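Where the Shade Goes: Afternoon Light and Seating on Carnent Street, Cerngate

Introduction

Our group chose shade because it was hot and the other topics had been taken. By the second week we had become the sort of people who walk past a bus stop and have opinions about its roof.

Carnent Street is the main shopping street in Cerngate. It has benches, a few young trees, a bank with a deep awning and a bakery with a shallow one. The question for this report was simple: do the seats sit where the shade is at the time people want to sit down? The short answer is no. The assignment asked for a longer answer, so the rest of the report follows.

Method

We picked 2 observation times, noon and 3 pm, and visited through March. At each time we drew the edge of the shade onto a photocopied street plan in pencil, then went over it in pen back at school. Pen on site was tried once, in wind, and we do not recommend it.

We also noted the colour of each shade. This was not in the original plan. The old Kang Arcade has a coloured glass canopy, and the light under it is not really shade and not really sun either. We argued over how to draw it and settled on dotted lines, which looks more scientific than it is.

Shadows under a solid roof have a hard edge and are easy to trace. Shadows under leaves move about and have to be averaged by eye, with one person saying "there" and another saying "no, there". Tinted material lets some light through, so a person underneath is still warmed, only in a more flattering colour.

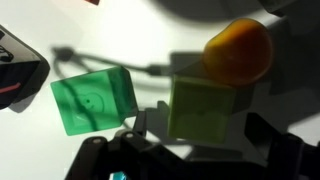

A reader of our draft, Hovar, objected to that last point and wrote in the margin that anyone who has waited for a bus under the arcade in January knows it counts as sun, and that dotted lines would not help them. We left the dotted lines in but changed the totals, so the arcade now counts as unshaded in the results.

Results

At noon the shade on Carnent Street is short and keeps close to whatever is making it. The bank awning covers a good strip of footpath with nothing on it but a sandwich board. The benches face it from the other side, in full sun, like an audience.

By 3 pm the western shopfronts have thrown their shadow well out over the footpath and things improve for anybody standing. Seating does less well. Only 2 benches were in full shade at that hour, and one of those is beside the bins.

The young trees were a disappointment. The street plan shows them as generous green circles. On the ground their shade would suit a medium-sized dog, and on most visits a medium-sized dog was using it.

We asked shoppers a single question, whether they had sat down on the street that day, and received 50 answers. Of those people, 7 had sat on a bench. Several others said they had leaned on the bank, which we had no column for.

Discussion

The benches were probably lined up with the kerb because the kerb was already straight. Moving them across the road would be cheap compared with waiting for the trees – though the bank may have views about it. A solid panel over part of the arcade canopy would also help, but we expect people are fond of the coloured light, and so, by the end, were we.

Limitations

We only studied one month, and March sun is lower than January sun, so the summer picture is likely to be worse. Cloud ruined three visits, one of which we spent in the bakery. Our pencil edges are good to the width of a paving slab, give or take the person holding the pencil.

We did not measure temperature. The school has one thermometer that works outdoors and the pool unit had booked it.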